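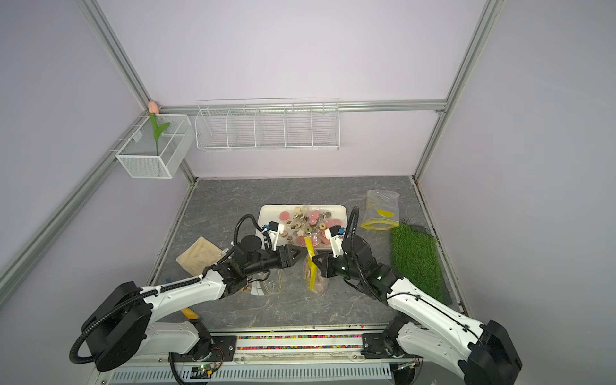
My wife and I have been trying for a second kid since last July, so I now own a chart. My basal temperature is not on it. My caffeine, my boxers and my bike seat are.

The doctor, Eilif Hägglund, is a kind man who says "let's just rule things out" the way other people say "let's just see what's under this floor." My blood pressure was 118 over 80, the only test I have ever wanted framed. Then he handed me a cup and pointed down the hall.

The clinic parking lot charges by the half hour. I felt this was pressure I didn't need.

Results take six days. The supplement I bought in the meantime, Prestirau, comes in 300-milligram capsules that smell like a pier. My brother-in-law Kęstutis swears by it, but he has four kids and swears by most things.

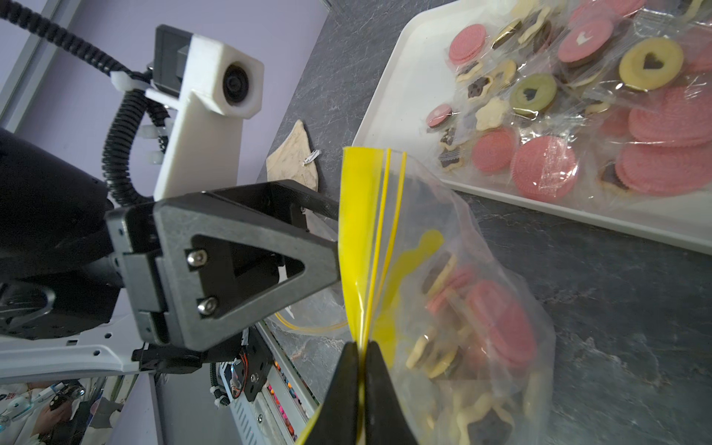 Cookies, bagged. Pink ones on the right.

Sugar is also on the chart. I have stopped filling in that column. The clinic calls tomorrow before noon, and my wife has told me to quit checking the phone.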